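Wissam Abu Hammour has rented out rooms in the same house in Clilham since he inherited it from an uncle. He started with one lodger and now has four. We talked in his kitchen one afternoon in June, while he waited for a delivery.

He didn't plan on being a landlord. "I was going to sell it," he said. "Then the roof needed work and I couldn't sell it with the roof like that, so I rented a room to pay the roofer."

The first lodger, Moussa, came for a summer job at the cannery and stayed six years. Abu Hammour charged him 300 a month at the start and didn't raise it for a long time. "I should have. The heating alone went up by 100 one winter."

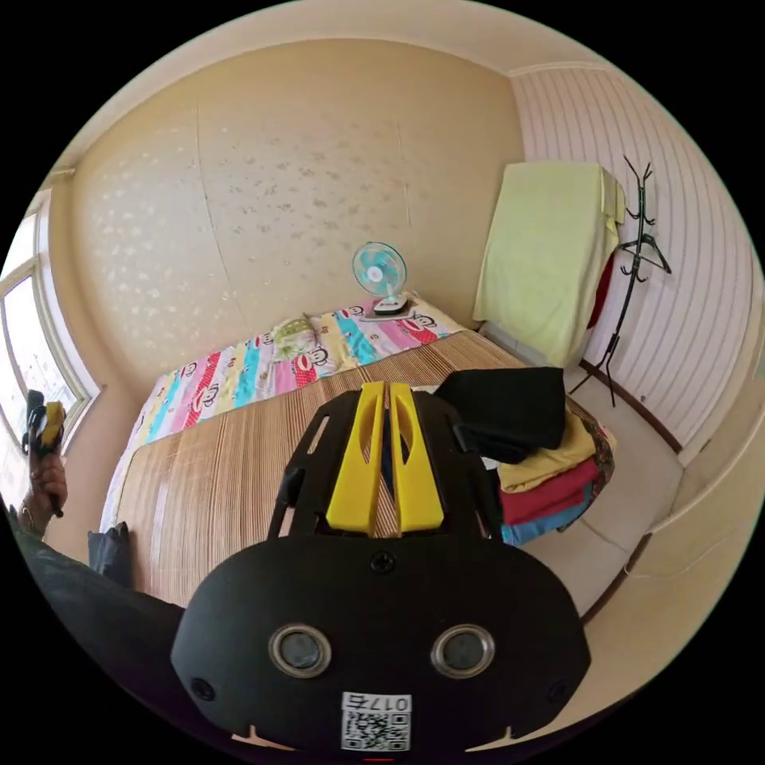
Small rooms are harder to let than people think, he said. Most callers ask about parking first, then the kitchen. He gives each person one shelf in the refrigerator and one cupboard. Arguments are mostly over noise in the morning, and he has stopped taking two night-shift workers at once.

He keeps his house rules to a single page. An earlier version had 113 lines, typed up after a bad year. "I read it back and I wouldn't have moved in myself."

Deposits go back within 10 days. He once held on to one over a burned countertop and still thinks he was wrong. "It was an old countertop."

He has been asked to take over a second house, out in Plulavham, and hasn't decided. His sister is for it. He would have to drive there twice a week, and the bathroom needs replacing before anyone can move in. He is getting a price for the plumbing next month.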